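Ticket 424: floor tape lifting on carpet, demo room, Moynihan building
Opened by: Edith Escobar
Assigned to: Facilities, second floor
Priority: 2
Status: Open, waiting on material

Problem as reported: The yellow tape marking the placement squares does not stay flat. Corners bunch up where two strips overlap, and one bottom edge has gone shiny from wear. The squares were laid out in August and have been patched twice. The tape on the steel table holds without trouble.

08:17 Checked the squares. Adhesive grips the carpet fibers at first, then releases at the strip ends. Pressing down with a hand roller gave almost 2 hours before the first end came up again. Vacuuming before taping made no difference.

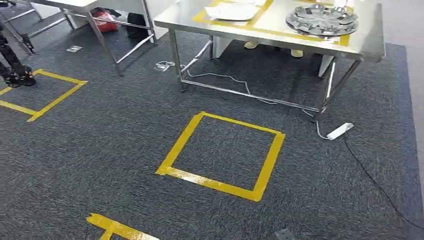 Rūta Jaunzems: Please don't put down another layer on top of the old one. We did that in the Lumia room and the overlap lifted within a shift. Pull the corner back to bare carpet, butt the ends together and leave no overlap at all. Also, the power strip by the front table leg should be moved before anyone kneels there to cut tape.

11:40 Agreed on both points. Will remove the crumpled corner first and leave the straight runs alone if they still hold. Old adhesive to be tested with a dry brush before any solvent is used, as the carpet backing is not documented. Cable to be unplugged and coiled during the work, then routed back under the table.

13:05 Asked Hema Iyer for one roll of the Histero carpet-grade tape, yellow, same width as the present strips. The general-purpose roll in the supply closet is the one that failed and should not be used for this job.

13:30 Outline dimensions must not change. Mark the outside corners with chalk before lifting anything. Gwenaël Marty has the original layout sheet.

Next action: Replace corner and worn bottom edge when the roll arrives. Recheck after 17 hours with normal foot traffic.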